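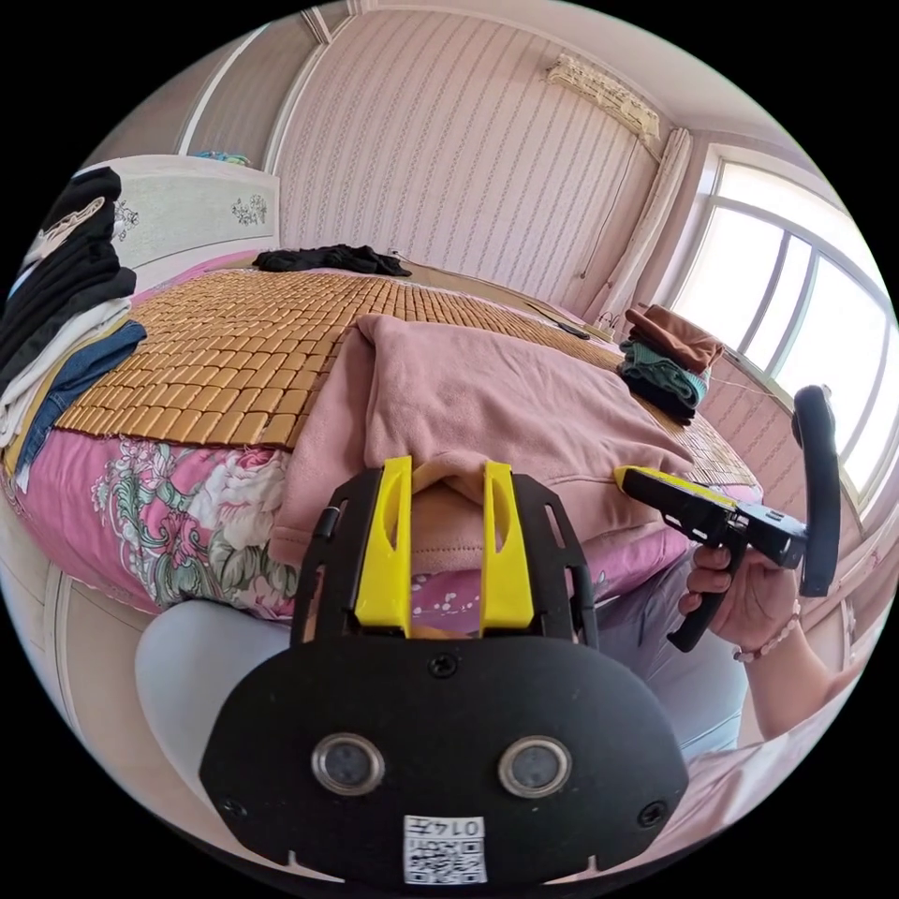

How to track down a false "closed" reading on a Rostier hand-held gripper

If you fold laundry with a pair of Rostiers to record demonstrations for a robot arm, sooner or later you may meet the fault that cost us most of November. We were gathering takes for the Haltum folding set, everything looked lovely on the playback, and then the arm at our end began opening its fingers halfway through a lift and dropping jumpers on the floor, one after another. I spent far too long blaming the arm (and, I'm sorry to say, the jumpers).

The trouble was in the recordings. Of 106 takes, 40 had a stretch where the finger width fell to zero while there was plainly fleece between the fingers. The arm had learned from those takes that a gripper holding thick cloth reads the same as a gripper holding none, and it behaved accordingly. So please, before you retrain anything, go through the steps below with a cup of tea and a bit of patience.

First, stop the arm and leave it stopped. A robot that lets go without warning may do the opposite as well, and you don't want your hands near it while you are guessing. Switch it off at the wall, put its last set of training files to one side, and don't delete them - you'll want them later for comparison.

Next, make yourself a plain test. Choose something thick and something flat, a fleece and a folded towel will do nicely, and lay them on a surface you can reach without leaning. Start a recording, approach the towel with the fingers open, close on one edge, hold still for a slow breath, then let go. Do the same with the fleece, and then swap hands and do the whole thing again with the other gripper. 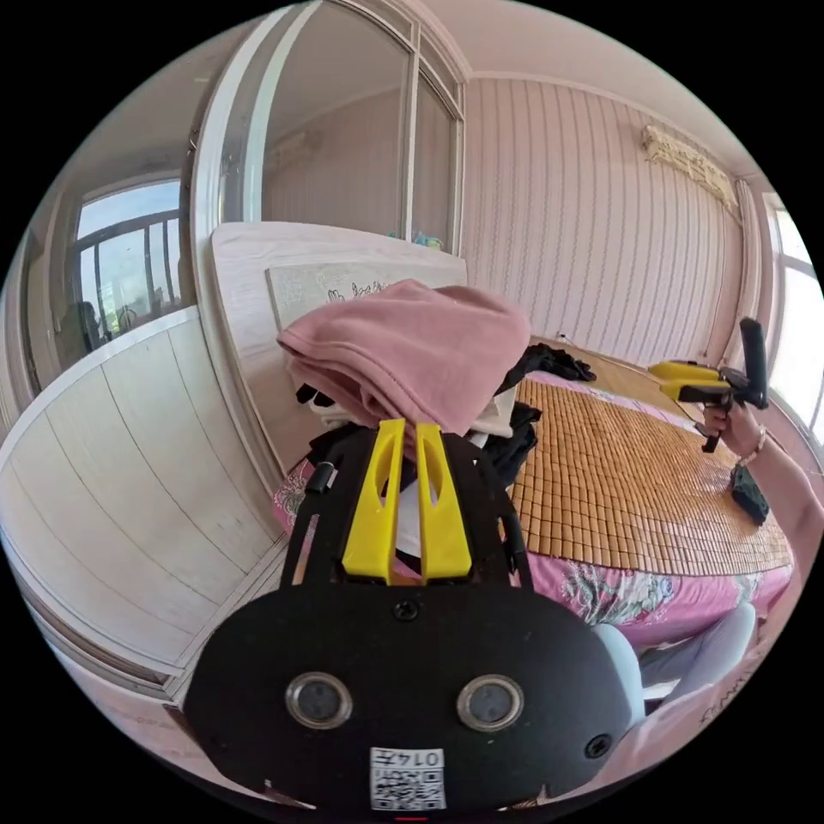 Lining up on the folded pink towel, with the second gripper in the right hand.

Now open the takes in the Skotby viewer and put the width line underneath the video. With a healthy gripper the line comes down as you squeeze and settles at the thickness of the cloth. With ours it settled, sat there quite happily, and then dropped straight to zero as soon as the garment was pulled sideways. If your line does that, write down which gripper it was and which way you were pulling. I didn't do this the first time and had to repeat the lot.

Then try the awkward case, a stretch between 2 grippers, where one pinches the body of the garment and the other draws an end away from it. This is where the fault showed itself for us every time, and it's easy to miss if you only ever test straight lifts.

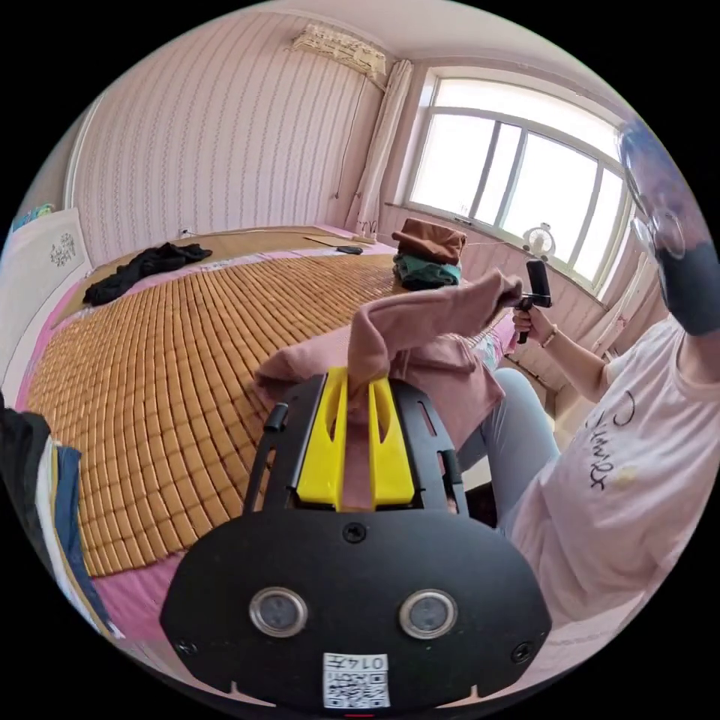

One reader wrote in to say that theirs only failed after the gripper had been set down hard on its fingers, and that running the zero routine twice, with the fingers fully open in between, kept it away for the rest of the session.

I tried it and the same routine helped here too, though ours came back the following morning. What cured it was seating the width sensor's plug again. Power the gripper down first, ease the plug out, look for a bent pin, press it home until it clicks, and only then run the zero routine. The page in the Chaturvedi handbook has the order the other way round, and if you follow that you end up zeroing a sensor with a bad connection.

Last of all, repeat the fleece test and the sideways pull, then go back through your old takes and remove every one with the drop in it. Retrain on what's left, and for the first few runs keep the arm at low speed with a hand on the stop button. Ours still hesitates over thick cuffs, and I've left that for another page.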